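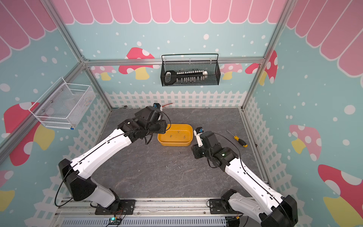

Parts tray

A parts tray (also screw tray or sorting tray) is a shallow, open container used to hold small fasteners during assembly, repair or disassembly. It is set on the work surface within reach of the hand, next to the screwdriver, and keeps screws from rolling away or mixing with other hardware.

Form

Most trays are rectangular with rounded corners, which makes it easier to sweep out the last screw with a fingertip. The rim is low enough to reach over and high enough to stop a rolling part. Bright colors such as orange and yellow are common, as silver fasteners stand out against them. On a dark or veined bench top a small screw can be hard to find.

Materials

Molded plastic trays are light and do not scratch finished parts. Steel trays are heavier and are often sold with a magnet under the base. Magnetic trays hold steel screws in place when tipped but have little effect on brass, aluminum and most austenitic stainless grades. Silicone trays grip smooth surfaces and tolerate solvents poorly or well depending on the compound.

Use

In disassembly, screws are placed in the tray as they are removed. Where lengths differ, separate trays or a divided tray are used — a long screw driven into a short hole can damage the part behind it. In assembly, fasteners may be tipped out on the bench, checked for length and thread, and moved to the tray one at a time. Any left on the bench are collected before the work is moved.

See also

Screwdriver
Magnetic mat
Fastener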